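Search posts, people and topics

Rehema Mfinanga
August, 8.15 pm

I have been promising for ages to write something about big tables, and tonight the house is quiet and the tea is hot, so settle in. It's a long one. I'm going to argue that if you have any room at all, the best thing you can put in it is a table far larger than you think you need.

I grew up with one. My grandmother's table in Mwakyusa took up so much of the room that you had to go round it sideways with your tummy in, and everything happened on it. Beans were sorted at one end while somebody did sums at the other, and there'd be a radio in bits in between that you were on no account to touch!

When I got my own flat I did what everyone does and bought a small round one with a glass top. Very pretty. You could fit 2 plates and a jug on it, and if you wanted to write a letter you had to move the jug. I kept it for 3 years and I don't think I made a single thing in all that time.

Then Katalin Fodor rang to say she was leaving Podwood and did I want her old cutting-out table, the one she'd made wedding dresses on. I said yes before asking how big it was. Kibet and his cousin carried it up the stairs on its side and we had to take the kitchen door off (the door lived on the balcony until the rains came).

I can't tell you the difference it made. I started sewing again that same month. I could leave a half-pinned sleeve at one end and still eat my supper at the other, and the sleeve would be waiting for me in the morning. I think a lot of hobbies die in the putting away - you only have an hour, and twenty minutes of it goes on getting everything out.

So, some practical things, as a few of you asked after my last lot of posts.

Height first. Mine is 68 cm, which suits me sitting down but is murder on the back if I'm standing and cutting. Katalin is shorter than me and used to prop it on blocks for the dresses. If you'll mostly stand, go higher than a dining table. Try it out with a pile of books and a bread board before you saw any legs!

Colour matters more than I expected. Dark wood is lovely and I'd never say a word against it, but pins and little screws vanish on it. A pale top shows you everything, and you notice it most in the evenings when the light's poor and your eyes are tired. 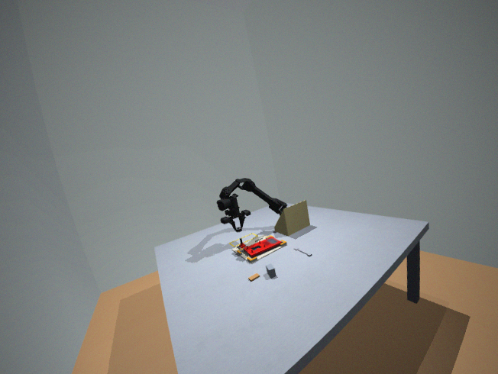
A wrench, a couple of blocks and a good pale top.

Edges! Run your forearm along the edge before you hand over any money. A sharp edge will leave a line in your arm after an hour of writing and you'll find yourself drifting off to the sofa without quite knowing why. A bit of sandpaper sorts it out if it's wood.

Legs are the other thing. Kipchumba Shirima has a gorgeous table from Skalum with a great bar running underneath it, just at shin height, and every one of his friends has the same bruise. Sit down at it in the shop. Cross your legs. Pretend to be cross with somebody and push your chair back quickly.

Price. New ones are silly money, so please look at second-hand first. Schools and sewing shops sell theirs off when they move, and old doors on trestles are better than most of what you'll find in a showroom. Hamisi Rotich paid 720 for his, trestles included, and then spent nearly as much again on the varnish, which he says I'm not to mention.

The one real trouble is that a big table fills up. Post, keys, a hat, the thing you meant to give back to your neighbour. I have one rule, which is that the window end gets cleared before bed and the rest may do as it likes. I keep to it perhaps four nights out of seven and that seems to be enough.

Somebody asked about folding ones for small rooms. I've had a Mamutley folding table on loan from my sister and it seats up to 6 if they're all fond of each other. It wobbles a bit when I use the sewing machine, but a folded bit of card under the left back leg has helped, and it goes behind the wardrobe when people come to stay.

Right, my tea's gone cold and there's a hem waiting for me at the messy end. Do tell me about your tables, I want to hear about all of them, and if anybody near Podwood is looking for a small round one with a glass top, it's still in my hallway and you can have it for the carrying.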